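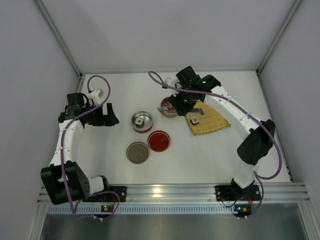 Bench cell, two arms, white top.

July, 7:40 a.m.

Porkby shuttle, bus 20. Driver reported the rear door slow to close again on the morning run. Cycled it by hand in the yard, then on air. Slow on air only. Pressure at the door line read 67 psi with the main tank at 79. Ottavio Rinaldi changed the line regulator in the spring, so I left that alone and went looking for a leak. Soap on every fitting from the tank back. Bubbles at the elbow behind the last row of seats, nothing anywhere else.

Pulled the elbow. Thread is fine, seal is flattened on one side. New seal in, torqued, soaped again. No bubbles. Line now reads the same as the tank. Door closes at the same speed as the front one.

Ran it 70 times with the engine idling. No change from first to last. Bus goes back on the Dallard route after lunch. Asked dispatch to have the driver write down anything odd for the rest of the week, including noise.

Still open:

Seat belt on the aisle side, third row, does not retract all the way. Siriporn Thammasiri has the part on order from Rojanasak. Seat is tagged out until it comes.

Luggage bay light on the left side flickers. Wiggled the plug and it stayed on, which proves nothing. Need to look at the ground.

Tire wear on the front axle is heavier on the outside edge. Alignment was done before the Drekivel charter. Check the sheet, I can't find my copy.

Ottavio, if you have the other two Porkby buses in, please soap the same elbow. They were all plumbed the same way and the seals are the same age. Spare seals are in the second drawer, small bag. Used one, please reorder.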